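Service Robotics Elective, Week 6 handout
Reviewing a product: the Jorov office filing package
Notes by Mircea Olteanu, updated January 10, 2024

Before we start

Right, so last week we did grippers on paper and a few of you looked ready for a nap. This week is more fun, I promise! We're going to pull apart a real offer, the Jorov filing package from Jaster, and work out whether you'd tell a client to sign for it. Bring your marked-up copy of the brochure (the one with coffee on it is mine, please leave it alone).

The offer, in short: Jaster leases you a humanoid and a software licence for "office storage tasks", which means opening cupboards, fetching and putting back binders and file boxes, and closing up again. The lease runs 11 months. You also get a setup visit, and that's the bit I'd read twice, as the visit covers one room and anything past that gets quoted separately.

1. Know the furniture

The brochure says "standard office cabinets" and leaves it there. I rang to ask what standard meant and got a very cheerful non-answer. So let's do it ourselves. A hinged door has to be swung clear, and then it sticks out into the same floor space the robot wants to stand in. Bar handles are kind to most hands; recessed pulls are a different story. And people don't file neatly — they leave a folder on top of the cabinet, poking out over the front edge, with a binder lying flat on the shelf below it.

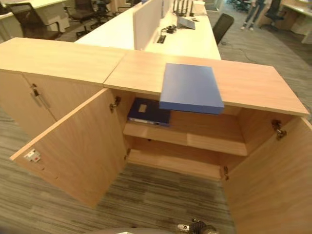
2. Know the load

Ask what the package is rated to lift with one hand at full reach, because the number on the front page is for two hands held close to the body. Galtdale, the other supplier on our list, prints both figures side by side and I wish everyone would. An empty file box is nothing. Fill it with paper and it's a fair weight, and it wants to tip once you've drawn it halfway off the shelf.

Grip matters as much as weight. Binders lying flat need fingers under an edge. Upright boxes can be pinched at the sides if there's a gap, or drawn out from the bottom edge if there isn't much of one. Have a think about which you'd choose before you read the vendor's answer. 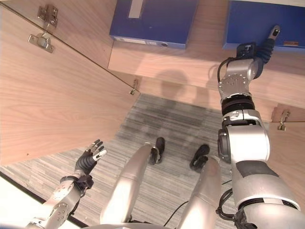
I'm also fussy about what the free hand is up to. With a door open on one side and shelves in front, a spare arm can knock into things or it can be useful, steadying a box from below, say. Jorov's manual gives this all of one paragraph (page 409, if you're keen). Crăciun, the training outfit that runs the operator course, spends a whole morning on it, and I thought that was time well spent.

3. For the tutorial

Write me a one-page recommendation for a small office with six cabinets and mixed filing. Say whether you'd lease, what you'd want in writing first, and what you'd test at the setup visit. Colour printing isn't needed. Hand it in at the tutorial or pop it in my pigeonhole, and if you're planning to use this one for your April project, come and see me early so we can sort out a topic.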